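The big white table, or how I finally started sorting by color

7 Apr 2022

So the white table is up! If you've been reading for a while you know I had been talking about this table since last June, when we moved into the apartment on Mahawong and I realized the back room was the only one that got decent light and also the only one with nothing in it. I wanted one large flat white surface that I could spread everything out on. It took a lot longer than I planned, partly money and partly the stairs, and now it's here and I can't stop walking in to look at it.

Boonmee Duangkaew came over to help me get it through the door, and I owe him dinner for the rest of the year. We had it on its side, then on its end, then back out on the landing while my downstairs neighbor waited very politely to get past with her groceries. In the end he took the door off its hinges and the whole thing slid in like it was nothing. Twenty minutes of grunting and then thirty seconds of easy. I scraped one knuckle and there's a small mark on the hall paint that I'm pretending is old.

What is it for? Well, mostly it's for my things. I collect play food (most of you are here because of the play food, hello!), and for years it has lived in bags and shoeboxes and one very tired suitcase. When I did my last proper inventory I had 300 pieces, if you count a bunch of grapes as one piece, and I do. I could never see them all together. I would open a box looking for a lemon and find four I'd forgotten, and then I'd buy a fifth at a yard sale the next month because I'd forgotten them again.

A white table fixes this in the most wonderful way. Color just jumps off it! I had been doing all my sorting on the bed, on a brown quilt, and everything looked a little sad and muddy there. The first thing I set down on the new table was a green pepper and I said "oh" out loud. You notice the ones that have faded. You notice which tomatoes lean orange and which lean pink. I had two lemons I would have sworn were a pair, and side by side on white they aren't even the same yellow.

My first day of sorting was a mess, I'll admit. I started by type, so all the fruit at one end and the vegetables at the other, and then I got into an argument with myself about where tomatoes go. I texted Rungnapa Suksawat, who has been collecting longer than I have and has firm views on everything, and she wrote back one word: "Color." I resisted for an hour or so. Then I pushed everything into the middle and started over her way, and she was so right that it's a bit annoying.

Color sorting is a lot more fun, for one thing. You don't have to think about botany. A strawberry can sit next to a radish and they look great together. It also shows you where your gaps are, and mine are embarrassing. I have almost nothing purple. One eggplant, one plum, and a fig that might be a very dark pear. Meanwhile the reds just go on and on. Apples, cherries, chili peppers, a tomato slice, half a watermelon. If anyone has purple to trade, please, please write to me.

The rules I've settled on so far, for anybody setting up something like this at home:

Bring out one color at a time. I know it's tempting to dump it all, and I did dump it all, and then I had 300 pieces in front of me and no room to put my elbows.

Anything with two colors goes by its body. So carrots are orange, no matter how big the leaves are. Urs Ortner disagrees with me about this and says a carrot with a good top should count as green. He's welcome to buy his own table.

Wash first, sort after. Warm water, a drop of dish soap, an old toothbrush for the ridges. Foam pieces just get a damp cloth, because they hold water forever and then they smell.

Keep something to write with right there. I can't stress this one enough. I used to get up and go hunting for a pen every time I needed to label a bag, and I'd come back with a cup of tea and no pen. Now the marker stays in a mesh pen cup on the table, and the cup only leaves the table when I dust.

About carrots, since I seem to have opinions. I think the carrot is the hardest vegetable to get right in play form, and the one most makers get lazy about. The body is easy enough, a cone, fine. The top is where it goes wrong. So many of them have a little green tuft like a paintbrush, or three stiff prongs that snap off in the box. I love a carrot with proper leaves, wide ones that fan out and have veins on them, even if real carrot tops look nothing like that! Real carrot tops are feathery. I don't care. Give me the big cheerful cartoon leaves every time. And a few ridges down the orange part, please, so it feels like something when you pick it up.

Chili peppers are the other thing I'm soft on. The whole charm is in the stem. A straight stem and it could be anything, a candle, a fishing float. Give it a hooked one and suddenly it has a personality. I like them shiny too, much shinier than a real one from the store, with that hard little highlight that slides along when you turn it under the lamp.

And apples. I've gone back and forth on apples. For a long time I passed them up because everybody has apples, they're in every set, you can't give them away. But a dark apple with some streaking in the color is a lovely thing, and I like them a bit taller than they are wide. Jingyi Deng found me a whole bag of them at a school sale last spring and I've kept every one.

Storage is the part I haven't solved. The shoeboxes are going, that much I know. Ketsara Limsakul swears by the shallow drawers from Wornum, the kind made for art paper, and I went and looked at them and they're beautiful, and they're also 831 dollars for the tall unit. So, no. Plomance makes a clear stacking box with a lid that clips, and I bought one to try. A full-size pepper fits lying down, but the bananas don't, so the bananas are in a bread basket for now and look very happy in it. I'd need 22 of the boxes to hold everything, and I'm going to pick up a couple at a time and see how they wear before I commit.

I'm also keeping a list this time. A real one, with a line for each piece, where it came from, what I paid, and whether it's damaged. I'm up to number 99 as I write this, which takes me through the oranges and yellows and a good chunk of the greens. The reds I've left for last on purpose because there are so many and because they're my favorites. It's slow going! I keep stopping to rearrange things and look at them, and then it's dark and I haven't written anything down.

A few people asked about lighting. I have one lamp and the window, that's it. The window is best before lunch. By late afternoon the shadows get long and soft across the white and it's prettier but worse for telling reds apart, so I try to do the fussy color matching early and leave the labeling for later in the day. The lamp is an old Ellesar desk lamp from my college days with a bent neck, and it still works perfectly well as long as you don't touch the neck.

Next up is the greens, the second half. I have a whole bag of loose leaves and stems that have come off things over the years and I'm determined to match every one of them back to its owner. There's also a cabbage I want to show you that deserves a post to itself, with leaves that peel off one by one, and I still need to photograph the cheeses for Ketsara because I promised her I would back when they were in the suitcase. Send me your purples!

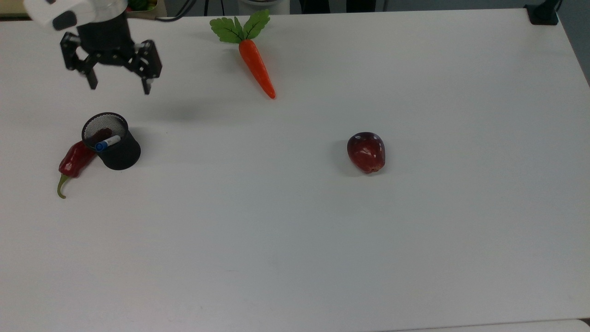
Carrot, chili pepper and apple on the white table, with the marker in its cup.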